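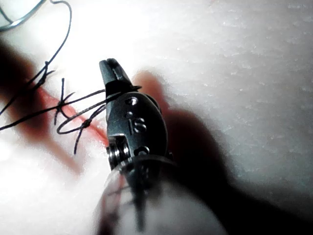 Instrument tip with its jaw closed. The letters "IS" can be read on the metal.

Our visit to the Khumalo spring works, May

We were met at the gate at nine in the morning by Nhyira Akpalu, who has been production manager for six years. The group was bigger than I expected and we had to share the ear plugs until a new box came.

Khumalo makes small springs for door locks, pens and garden tools. The wire arrives on large reels from a mill called Brorneo. One reel holds 300 kilograms, and the door of the wire store is so narrow that the forklift driver must go in backwards. I liked watching him very much.

In the coiling hall there are old machines and new ones side by side. The oldest is a Monex, painted green, and it still makes the springs for one customer who does not want any change. Mrs Akpalu told us that it makes 100 pieces in a minute. The new line beside it is much quieter, but I could not understand all the explanation over the noise.

After coiling, the springs go to the oven. We could look through a small window. Then they are tested, and this was for me the best part of the day. A spring is pressed and released 3000 times and after this its length is measured again. Our group was allowed to try the hand tester. My spring was too long and went to the scrap box.

Lunch was in the canteen: lentil soup, bread, and a very good plum cake. In the afternoon we had a talk on rust protection. It was rather long and the room was warm. The coating they use now is called Stinano, and it is applied in a closed drum.

The bus 681 stops in front of the works, but after four o'clock it comes only once in an hour. We missed it and walked to the station along the canal.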